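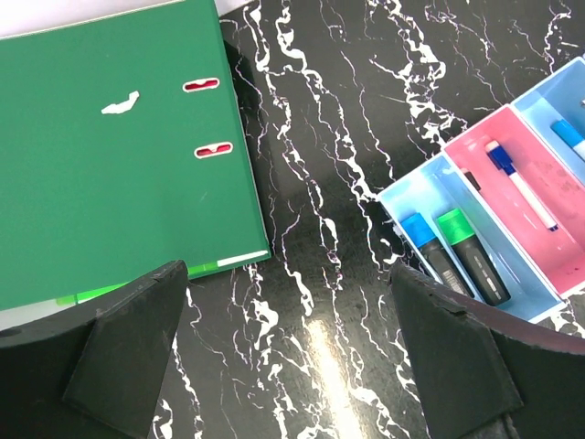 **Placement of shared stationery on a small work surface**
Project report, Group 6, Gritmont workshop course
Hiu-tung Tang, Kulap Chaimongkol, Ebenezer Issahaku
Supervisor: Hildegard Schmieder
Submitted Sep 6, 2019

## 1. Purpose

The Sugden room has one shared surface where students mark up printed drawings. Two items stay on it: a green ring binder with the drawing index, and a plastic tray with compartments for markers, clips and erasers. Users of the room had complained that the markers were hard to find and that the binder was often lying on top of something else.

We were asked to propose a fixed layout for the two items, test it against the existing habit of putting things down anywhere, and write instructions short enough to be followed without training. Buying new storage was outside the scope. So was the wall shelf, which belongs to another group (Velent) and is being reported separately.

## 2. Items

### 2.1 Binder

The binder is stored flat, closed. It has a smooth matte green cover with two oval finger-pull holes near one edge, red inside with a white rim. Lime-green index tabs stick out past the pages on another edge. A small scrap of white material is stuck to the cover beside the holes. We left it on, as removing it with a fingernail would probably have marked the cover, and we used it as a reference for orientation when writing up placements.

The tabs are the part of the binder most easily damaged. If the binder is pushed against the tray with the tabs facing it, they bend. This was the main reason for specifying orientation as well as position.

### 2.2 Organizer tray

The tray has light blue and pink compartments with rounded inner corners. The colors make it possible to name a compartment in the instructions without attaching labels. As there is more than one blue compartment, "blue" alone was not sufficient, and the first draft of our instructions failed on that point. The later drafts say "left blue," "pink" and "right blue," always as seen by a person facing the back of the surface.

Thick chisel-tip markers are stored lying down, side by side. Standing them up was considered and dropped in the first session. Test users found them easier to pick up lying flat.

### 2.3 Surface

The surface is black with irregular white streaks. This affected the work in two ways. Thin white objects (paper clips with a white coating, eraser crumbs, strips cut from the edge of a sheet) are hard to see against the streaks. The surface also reflects overhead light, and a glare patch can hide a clip entirely from one seat and leave it plain from the next. We did not measure this but it came up in the written comments more than once.

The streaks cannot be used as position marks. Kulap Chaimongkol tried to describe a tray position by reference to one of them, and two readers put the tray in different places.

## 3. Method

Three layouts were compared.

| Layout | Binder | Tray |
|---|---|---|
| A | No fixed place | No fixed place |
| B | Front left, flat | Back right |
| C | Back left, flat | Center |

Layout A was the existing condition. Layouts B and C were our proposals. In B the binder is closest to the user, on the assumption that it is opened most often. In C the tray takes the most accessible position.

A retrieval was defined as one person taking one item from the surface or from the tray. A return was defined as the same item being put back, in any position. Logging was done on a paper sheet beside the surface by whoever was using it. Sheets were collected at the end of each session and typed in by Ebenezer Issahaku.

A return was scored as misplaced if the item was outside its compartment, or in the wrong compartment, at the next retrieval. Under layout A there were no assigned compartments, so misplacement was not scored for A. We recognize that this limits the comparison. It was not possible to fix this afterward.

The logging period ran through August.

## 4. Results

The log contains 1,827 retrievals in total. Of these, 992 were markers, which is more than all other items together. The binder was opened far less often than we had assumed when drawing up layout B. In most sessions it was consulted at the start and then left closed.

Under layouts B and C combined, 53 returns were scored as misplaced. The majority were clips left on the surface. Markers put in the wrong compartment came second. We found no case where the binder was put inside or on the tray, although it was sometimes found overlapping the tray's edge in layout B.

Comments on the sheets were grouped by hand:

- Layout A: markers under paper, binder in the way, tray turned around between users.
- Layout B: reach to the tray across the binder, sleeves catching on the tabs, markers easy to find once reached.
- Layout C: binder far away for shorter users, tray slides when a marker is pushed in hard.

Lamduan Saengthong, who used all three layouts, noted that in B she tended to place her drawing on top of the closed binder and write on it there. The holes in the cover can be felt through a single sheet and spoil a marker line. Two other users reported the same thing after we asked them directly, so their answers should be given less weight.

## 5. Discussion

The assumption behind layout B was wrong. We had taken the binder to be the main working item because it is the largest, and had given it the front position without checking how often it was opened. The log shows the tray should have that position, or at least the part of the tray that holds markers.

Layout C is therefore preferred. Its two weaknesses differ in kind. The reach to the binder is a cost paid a few times per session and can be reduced by lifting the binder out and placing it on the lap or the next table. Sliding of the tray is a small fault that recurs with every hard push. We tried a folded sheet of paper under the tray, which made it worse. A rubber strip has been ordered through Grisia but had not arrived when this report was written, and no result is claimed for it.

The angle of the tray was also discussed. Some users turned it diagonally so that the compartments ran away from the writing hand. We decided against specifying an angle. The left, pink and right names stay usable as long as the tray is not turned by a quarter or more.

A typical arrangement places the flat green item at the back left of the surface and the tinted organizer in the center, which leaves the front of the surface for drawings. 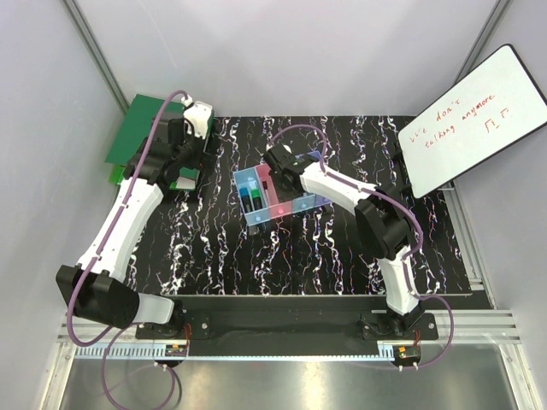 ## 6. Recommended instructions

The text below is the fourth draft. Earlier drafts were longer and were not read to the end by test users.

1. Keep the binder closed and flat at the back left, tabs away from the tray.
2. Keep the tray in the center.
3. Lay markers flat in the left blue compartment, caps on.
4. Put clips in the pink compartment.
5. Put erasers in the right blue compartment.
6. Wipe loose crumbs toward you and into the bin.

Step 6 was added at the request of Hildegard Schmieder. It was not part of the test.

## 7. Limitations

Logging was voluntary – a busy user is likely to skip the sheet, and busy users may also be the ones who misplace items. The misplacement figure is a minimum for this reason. The layouts were tested one after another, so some improvement from A to C may be practice. No left-handed user took part.

## 8. Remaining work

- Fit the rubber strip and repeat the logging for layout C only.
- Check whether a light mat under the tray makes clips easier to see.
- Ask the Velent group whether spare markers can be kept on the wall shelf.
- Find at least one left-handed user.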